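Search posts
Home Explore Notifications Profile

Imani Athumani
January 7, 2022

Okay, long one, settle in with a drink. I promised a few of you I'd write up what we've been doing with the time alignment code at Tultstead, and I kept putting it off until it worked, and now it mostly works, so I have run out of excuses.

Some background for the newer folks (hello! there are more of you than I expected!). I write the software that turns hand-held gripper demos into something a policy can train on. Pose tracking, jaw opening, syncing, cleanup, export. My colleagues do the glamorous learning part and I make sure the numbers they learn from are telling the truth.

We call our pipeline Vistel. It began as one script I wrote over a long weekend and it has since grown a config system, a viewer, and a small pile of opinions. Most of the opinions are mine and I'm fond of them.

14 replies 9 reposts 88 likes

So, the problem. Each gripper gives us two streams. One is the pose of the plate on top, which we get from the dot markers. The other is the jaw opening, which comes down the cable. They run on different clocks, and for months I treated the difference between those clocks as a constant. I measured it once, wrote it in a config file, and felt very good about myself.

It is not a constant, friends. Over a long session it wanders, and by the end the jaws can be closing 31 milliseconds before the pose says the hand has arrived. If you're picking up a sponge you will never notice. If you're nudging the end of something long and rigid, the policy learns to pinch the air right next to it, very confidently, over and over.

I spent far too long blaming the pose filter for this. I rewrote the filter! It's a nicer filter now, so I'm not sorry, but it had nothing to do with it.

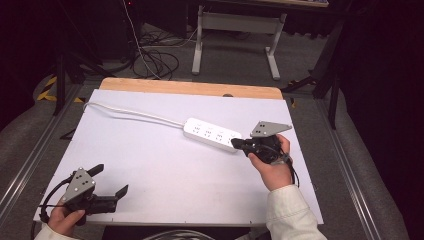

Power strip task, one gripper at the right end of the strip and the other down by the corner of the board.

The power strip is my favorite task for shaking out timing bugs, because it's long and you mostly touch it at the ends. A small error in when you think contact happened becomes a big error in which way you think the thing is about to swing. Also it's white on a white board, so the perception side gets a workout at the same time and my teammate can't complain that I never think of her.

22 replies 17 reposts 140 likes

What we do now: at the start and end of every take, the operator opens and closes both jaws a couple of times while giving each gripper a little shake. It looks like you're saying hello with a pair of lobsters. That gives me a burst of motion in both streams, and I slide one against the other until they line up best.

With an offset at the start and another at the end, I fit a line between them and warp the jaw timestamps onto the pose clock. That's the whole trick. I wanted it to be fancier, I had a lovely spline version with a smoothness term, and it did no better than the straight line on anything I tried, so out it went.

One small thing that mattered more than it should have: correlate on speed and not on position. Position has a big slow drift in it from the arm moving around, and the peak comes out fat and mushy. Take the derivative, smooth it a tiny bit, and you get a nice sharp spike you can trust. I resample everything to 1000 Hz before doing this, which is overkill and makes me happy.

11 replies 6 reposts 73 likes

Second half of the story is the two hands. Each gripper gets its own correction, so you can fix both and still have left and right disagree with each other if you're careless about which clock is the boss. I was careless. For a few days the left hand was being corrected twice, and the viewer showed it reacting to things before they happened, like a very anxious assistant.

The fix was to stop passing raw floats around. A timestamp in Vistel now carries the name of its clock, and if you subtract two from different clocks the code throws an error and tells you off. I know, I know, plenty of you have been saying this for years. I'm saying it too now – please put the clock in the type.

We re-ran all 4000 stored takes through the new path. The older ones don't have the hello-lobster bit at the start, so for those I look for any stretch where the jaws and the hand both move sharply, and if I can't find a good one the take gets flagged and left out of training. I'd much prefer a smaller set I believe in. Ask me again when the learning folks see how many got flagged, they may feel differently.

8 replies 5 reposts 61 likes

Things still on my list, so that you can all nag me about them: a live offset readout, so the operator finds out during the session that something has slipped. Better handling when the dots are turned away from the camera and the pose goes quiet in the middle of a sync shake. And version 2 of the viewer, which currently takes so long to open a take that I go and water the plants.

Someone asked whether this works over at Lapointe with their setup. I think it should, they'd need to swap in their own reader for the jaw stream, and the rest doesn't care where the numbers came from. The Sterkley people have already tried it and sent back a very kind bug report with a plot attached, and I adore a bug report with a plot attached.

If you've got a drift that is clearly not a straight line, please send it to me, I would love to see it and I might get to bring my spline back – it's still sitting in a branch, waiting.

19 replies 12 reposts 104 likes

Show more replies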